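Datasets > Lucero > Box picking

Overview Files Results Licence Contact

# Lucero box-picking set

Hello, and thanks for looking! I put this set together to answer a question that had been bugging me for ages: if you teach a policy with hand-held grippers and no robot arm at all, how much does a clear box mess it up? Quite a lot, as I found (see Results).

There are 458 demonstrations in here, all two-handed, all done over a box holding a pile of small, mostly white and silver things. I kept the clear box on a plain white board so the background wouldn't help the policy cheat.
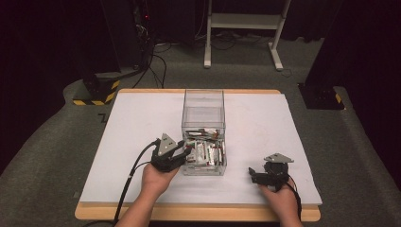
Photo: Lucero project, head camera view. Free to reuse with credit.

Each demonstration has the head view plus the pose and opening of both grippers. Left and right are named from the wearer's side, so please don't swap them like I did in the first upload (sorry to anyone who grabbed that one in September).

## Results

I trained 2 policies on the same data, one with the head view only and one with the gripper poses added as input. Each got 200 training rounds and then 200 test picks. The one with poses did clearly better near the walls of the box, where the head-only one kept closing too early. In the middle of the pile I couldn't tell them apart.

## Loading it

Run `load_lucero.py` and point it at the unzipped folder. The Skesent format works too, but it drops the gripper opening, so I'd stick with mine!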